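July
By the display teaching team, Gravaner College

Shop Display, Session 9: Showing Shoes

Shoes are my favourite thing to teach on this course, and I'll try not to let that push the session past its time (it did last year). Please read these notes before the practical and bring them with you. We start in the studio at 10, and the Ivoneo trolleys will already be out.

1. Why shoes are hard, and why they're fun

A coat does a lot of the work for you. Put it on a mannequin, get the shoulders sitting properly and it has a shape you can read from the other side of the street. A shoe is small, it sits low, and there are two of it! The customer usually looks down on it from above, so the part they see first is the opening and the top of the foot, and the lovely curve of the side gets lost unless you turn the shoe or lift it.

You also have a pair to deal with, which is a gift. Two matching shapes give you a line down the middle, a mirror, a direction. Shift one shoe by the width of a finger and the whole thing changes character. Try it at home with your own shoes on the kitchen table tonight.

2. Height and surface

Low stands are the easiest tool we have. A flat square platform on short legs lifts a pair just clear of the table and gives it an edge, so the eye knows where to stop. Leave 40 cm between the centres of neighbouring stands for today's exercise. You can go closer in a real shop, but start with that and see how it feels.

Think about what the shoe is standing on as much as the shoe:
- Dark shoe on a pale top: strong outline, very readable, shows every bit of fluff on the table.
- Dark shoe on a dark stand: outline softens, and the shine and the metal do the talking.
- Pale shoe on a pale top: lovely in daylight, hopeless under weak lamps.

Matt black stands pick up dust and finger marks faster than anything else in the studio. Wipe them before you place anything, and again before you call a tutor over.

3. Texture in black

People say black is boring to display. I couldn't disagree more. When colour is out of the way you start seeing surface, and on one pair there may be several kinds of it: a smooth part, a grainy part, a part punched with tiny holes, stitching, a bit of metal. Each takes the light in its own way. A glossy finish gives you a bright patch that slides about as you walk past. A pebbled one stays quiet. Tiny holes in rows break the light into specks, almost like cloth.

Your job is to decide which of these gets seen first. Lower the side lamp and the stitching comes up. Raise it and the gloss takes over. Drokus, our practice shop layout, has one lamp on each side of the table, so you can test both.

4. Buckles and other small metal

Small metal parts work like punctuation. On most buckled pairs the buckle is on the outer side of each shoe, so a pair set straight shows one at the far left and one at the far right. Close the gap between the two and the buckles hold the pair together like brackets. Turn the pair sideways and you get one buckle, nearer and bigger, with the other hidden. Both are good answers! Just choose on purpose.

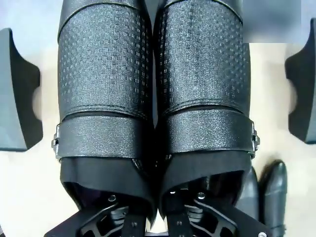
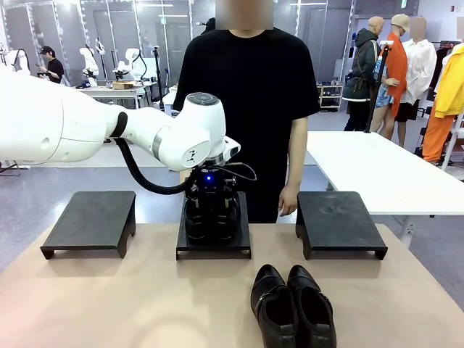
Black pairs side by side, with the small metal buckles to the outside. Compare the grainy straps and dotted panels in the first with the glossy leather of the pair at the front of the table in the second.

5. Practical task

Work in twos. You have 18 minutes for each arrangement, and there are three.

a) Toes forward. One pair straight on the table top, toes towards the customer, no stand. Find the gap you like best and write down its width.

b) On the stand. Move the same pair to the middle stand of a row of three. Leave the outer two bare and look at it from the door. Then fill them, and look again.

c) With clothes behind. Set your table in front of the Evangelista mannequins. Strong colours behind (orange, yellow) will pull the eye up and away, so work out how to bring it back down to the shoes. Lamps, height and spacing are all allowed. Moving the mannequins isn't.

6. To hand in

A sketch of each arrangement seen from above, and 100 words on the one you would keep. Mention the surface under the shoes, the gap and where the metal falls. Messy sketches are welcome, and arrows are very welcome.

Next session: bags. Bring one with a handle that won't stand up by itself.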